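Re: [growers-and-givers] Arrangements by mail, are they worth it? 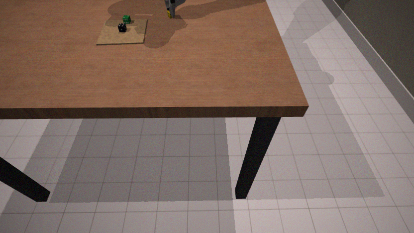 Hi all, sorry for the slow answer, I've been buried in tulips. I wanted to pick up the question from last week:

> Has anyone on the list sent flowers through Sadetti lately? My aunt is
> turning 83 and lives two states away. I used Onsri last time and the
> bouquet showed up in tight bud, which she didn't love. I'd rather she
> had something to look at on the day. Budget is not huge.

I've used Sadetti twice now, both times for the dried wreaths, and I can only speak to those. They were lovely, packed in a ton of tissue, and my sister-in-law still has hers on the door. For fresh stems I go with Tremen. They let you pick "open" or "bud" when you order (it's a tiny menu right under the card message, easy to scroll past!) and I always pick open for birthdays.

A few things I'd tell your aunt, or whoever is helping her. Trim the ends as soon as the box comes in, even if they look fine. Use cool water, skip the packet if she's lost it, and keep the vase away from the fruit bowl – bananas are murder on carnations. The last bunch I sent my mom lasted 7 days and the alstroemeria went longer than that.

On price, the Tremen hand-tied bunch was $27 before delivery when I ordered. Delivery is where they get you, so check the total before you fall in love with anything. They do ask for the order two days ahead if it's going out of state.

If she'd like a plant better, Sarnitik has potted begonias and little African violets that travel pretty well. I had one sent to a friend in July, in that awful heat, and it dropped a few leaves and then bloomed like crazy. I'd ask for the plain pot, the fancy one has no drain hole.

Also, does anybody want extra floral wire? I ordered one roll and got a whole case. Happy to mail some out if you cover the stamps.

March 29, 2022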